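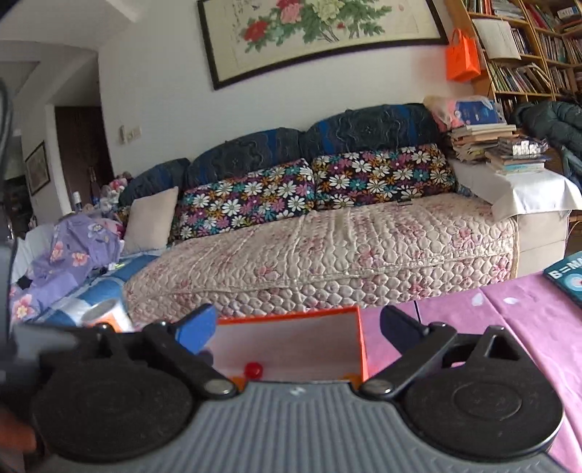 Por que existe tão pouco azul na natureza?

Olá, pessoal! Eu adoro azul. Minha mochila é azul, minha caneca é azul e uma parede do meu quarto é de um azul tão forte que minha avó diz que dói nos olhos. Então imaginem a minha surpresa quando descobri que o azul é uma das cores mais difíceis de encontrar em plantas e bichos.

Você deve estar pensando: mas e o céu? E o mar? Calma, já chego lá. Antes, faça uma experiência comigo. Pense em comidas vermelhas. Tomate, morango, melancia, pimenta... fácil! Agora verdes: alface, kiwi, ervilha, pepino. E azuis? Aposto que você travou. Tem o mirtilo (que, quando a gente amassa, fica roxo!) e pouca coisa mais.

De onde vem a cor das coisas

A luz do Sol parece branca, mas é uma mistura de muitas cores. Você já viu essa mistura se separar: é o arco-íris. Quando a luz bate numa coisa, uma parte das cores é absorvida, ou seja, fica ali, e outra parte volta. A cor que volta e entra no seu olho é a cor que você enxerga. Uma banana madura devolve principalmente luz que o nosso olho entende como amarela, e por isso a gente vê amarelo.

Quem faz esse serviço, quase sempre, são os pigmentos. Pigmento é uma substância que absorve algumas cores e devolve outras. As folhas têm um pigmento famoso chamado clorofila, que é verde. A cenoura tem outro, chamado caroteno, que é alaranjado. Os flamingos ficam rosados por causa dos pigmentos da comida deles! Eles comem algas e camarõezinhos, e a cor vai parar nas penas.

Só que fabricar um pigmento azul é complicado para um ser vivo. Muitas flores que parecem azuis usam o mesmo tipo de pigmento das flores vermelhas e roxas, com alguns truques de química. A hortênsia é a minha preferida nesse assunto: em muitas variedades, a mesma planta dá flores mais azuis em terra ácida e mais cor-de-rosa em terra que não é ácida. Lá na pracinha de Mallham, onde eu cresci, tinha um canteiro com as duas cores, e eu jurava que alguém ia pintar as flores de noite.

O truque da borboleta

Agora vem a parte que eu mais gosto. Existe uma borboleta chamada morpho, que vive aqui na América do Sul e na América Central, com asas de um azul brilhante, quase metálico. Sabe quanto pigmento azul tem nessas asas? Nenhum!

As asas são cobertas por escamas minúsculas, e cada escama tem umas formas que lembram arvorezinhas com galhos, pequenas demais para a gente ver sem um microscópio muito potente. A luz entra ali, bate de um galhinho para outro e sai. Nesse vai e vem, o azul sai reforçado e as outras cores vão perdendo força. Os cientistas chamam isso de cor estrutural - é uma cor que vem do formato da coisa.

As penas azuis também funcionam mais ou menos assim. A da arara-azul tem buraquinhos microscópicos de ar por dentro, e são eles que espalham a luz azul. Até os olhos azuis das pessoas entram nessa lista. Não existe tinta azul dentro deles. O que existe é pouco pigmento marrom e muita luz se espalhando.

E o céu, afinal?

Prometi e vou cumprir. O ar é feito de moléculas pequenininhas, e quando a luz do Sol passa por elas, a parte azul se espalha muito mais do que a vermelha. Aí vem luz azul de todos os cantos do céu. No fim da tarde o Sol está baixinho, a luz atravessa muito mais ar até chegar na gente, e boa parte do azul se perde no caminho. Sobram os laranjas e os vermelhos do pôr do sol.

Com o mar é diferente. A água absorve um pouquinho da luz vermelha, tão pouquinho que num copo nem dá para notar. Mas quando a água é muita e muito funda, o azul ganha. O reflexo do céu também ajuda um pouco.

Azul que valia ouro

Como era difícil achar azul, as pessoas antigas sofriam para pintar com ele. Uma das melhores tintas era feita de uma pedra, o lápis-lazúli, trazida das montanhas onde hoje fica o Afeganistão. Moer e limpar a pedra dava um trabalhão, e o pó era caríssimo. Os egípcios inventaram o seu próprio azul, esquentando juntos areia, cobre e outros ingredientes. Hoje a gente faz azul em fábrica, e o meu lápis de cor favorito está com 3 centímetros de tanto que eu uso.

Para fazer em casa

Encha um copo transparente com água e pingue um tiquinho de leite. Apague a luz do quarto e encoste uma lanterna branca na lateral do copo. Olhando de lado, a água fica levemente azulada. Agora olhe do outro lado do copo, com a lanterna apontada na sua direção (de longe, e se a lanterna for muito forte, mire num papel branco). A luz fica mais amarelada! Se não der certo, ponha mais uma gotinha de leite, mexa e tente de novo.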